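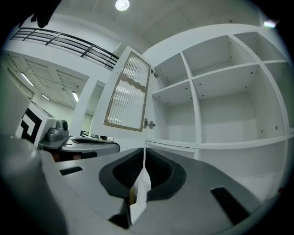

My Year of Owning Less (Sort Of)

I gave away 143 things between January and December, and I still can't close the hall closet. My friend Etelka Szénási talked me into it over soup one Friday — she'd just emptied her late aunt's apartment and came out of it wanting to own two forks and a lamp!

So I started with the easy stuff. Coats that didn't fit, five umbrellas, a Lollavano fondue set I'd hauled through three moves (we used it once, and the cheese burned). Then the books, and that's where I got stuck. I had roughly 1000 of them, and I'd pick one up to give it away and be on the floor an hour later, reading.

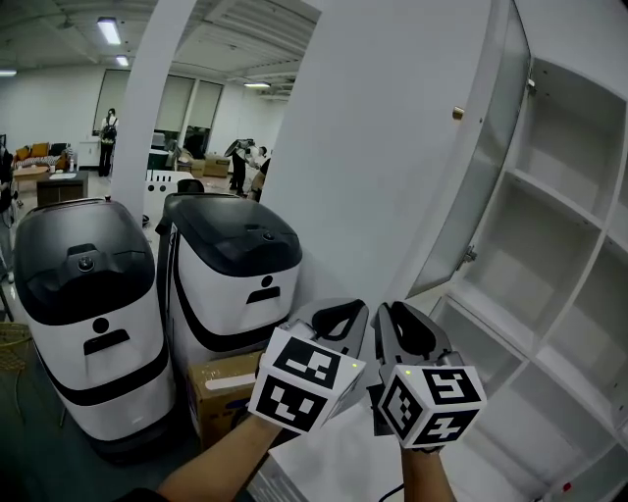 White shells, glossy black lids.

Etelka's rule is that you hold a thing and say out loud who you'd give it to. If a name pops up, off it goes. My cousin got the Bárány teapot that way, and my neighbor got a whole box of Clustar puzzles, most of them complete. I did cheat with the Grudinska blanket. I said my own name.

I'm keeping up one habit, a bag by the front door that goes out when it's full. It's half full now, mostly scarves.

Search articles
Go

Comments

marnie_b: Three moves with a fondue set, I feel seen. Mine's orange.

Old Pete: Books don't count. Keep them all.

tessel: Did you ever get the closet shut?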